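Teaching the club arm to press a brick onto a plate

Flurkis club notes, bench two — written up by Elli Huttunen
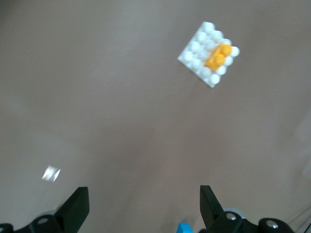 I promised the newer members I'd write this down before the July build day, so here goes. If you've done the pick-and-place task with the foam blocks, you already know most of the software side. Bricks are a different animal! A foam block can land a bit crooked and still count. A brick has to sit down on its studs, and if you're off by a tiny bit it tips up on one edge and the whole plate goes skating across the table.

We lost most of a month to that last spring, so let me save you the trouble.

What you need

The arm on bench two with the two-finger gripper and the wrist camera. The bench laptop with Clallen on it (our recording program — the icon is on the desktop, and the password is on the lid). A white plate and some two-stud-wide bricks in a color that stands out. I like orange or yellow on white. You'll also want 20 quiet minutes, and I do mean quiet, somebody bumping the table will ruin a whole set.

Step 1: Check the fingers

Wiggle each finger by hand with the power off. If one of them moves more than the other, snug up the screws where it joins the body. Don't crank on them. I stripped one in my first week and had to drill it out while everybody watched, so please learn from me.

Then power up, open the gripper all the way, close it all the way, and open it again. Listen for clicking. Clicking means the cable has worked its way into the joint and you need to reroute it before you go any further.

Step 2: Set the light

Turn off the lamp over the bench and use the ceiling lights only. A shiny patch on the tabletop can look an awful lot like a white plate to a small camera, and our first model went charging off after one about a third of the time. You won't get rid of every reflection, and you don't have to. Just keep the bright spots well away from where you're going to put the plate, and move them now and then between sets (shifting a blind an inch or two is plenty).

Step 3: Place the plate

Start with the plate turned at an angle to the arm. I know, everybody wants to line it up nice and square! But if all your practice runs are square, the arm only learns square, and then at the competition the judge drops the plate down any old way and you're toast. We do a third of our runs square, a third at a slant, and a third wherever it lands when I toss it.

Leave the plate loose for recording. Some teams tape theirs down, and it does make the first few runs go better, but the competition rules say loose, and I'd rather fight that problem at home.

Step 4: Record your runs

Open Clallen, hit New Set, and name it with your initials and the bench number. Drive the arm with the handheld controller:

1. Start from the home position every time.
2. Move out over the brick and stop. Wait one breath.
3. Turn the wrist until the fingers are parallel to the long sides of the brick.
4. Come straight down, close gently, lift straight up.
5. Move to the plate, stop again, turn to match the studs.
6. Lower until the brick touches, then press. You'll feel the controller buzz.
7. Open the fingers, go straight up, and go home.

The stop in 2 and 5 matters more than you'd think. When I skipped it, the arm learned to swoop in sideways and knock things over. It looked great, very dramatic, and it scored zero.

If you mess up a run, hit Discard and do it again. A run where you bobble a little and then fix it is fine, keep that one — the arm needs to see what fixing looks like. Dropping the brick on the floor is a discard.

For a first model you want 300 runs. Split it up with a friend, it goes faster and your thumbs will thank you. Our current model was trained on 1,164, and we only used 924 of those for the version we took to the Heiskanen Cup, because the rest had the old fingers on.

Step 5: Train and test

Copy your set over to the tower in the back, start the training script, and go home. It runs overnight. In the morning load the new model onto the bench laptop, put the plate out, and keep your hand on the stop button for the first ten tries. Please. I don't care how good it looked on the graph.

Write down how each try ended: seated, crooked, missed, or dropped. If you get a lot of crooked ones, record more slanted plates. If you get a lot of misses on the same side of the table, go look at the light again.

A few odds and ends

Old bricks grip less than new ones, so mix them. Wipe the finger pads with a dry cloth before each set. The Betomeck controller needs charging after every session, and whoever leaves it dead gets to sort the brick bin.

If the wrist camera picture freezes, unplug it at the laptop end, count to five, and plug it back in. Restart Clallen after that or it will keep recording the frozen picture, and you won't find out until training. Ask me how I know!

I'm usually at the bench from 4 p.m. on club days, so come grab me if your set won't copy over.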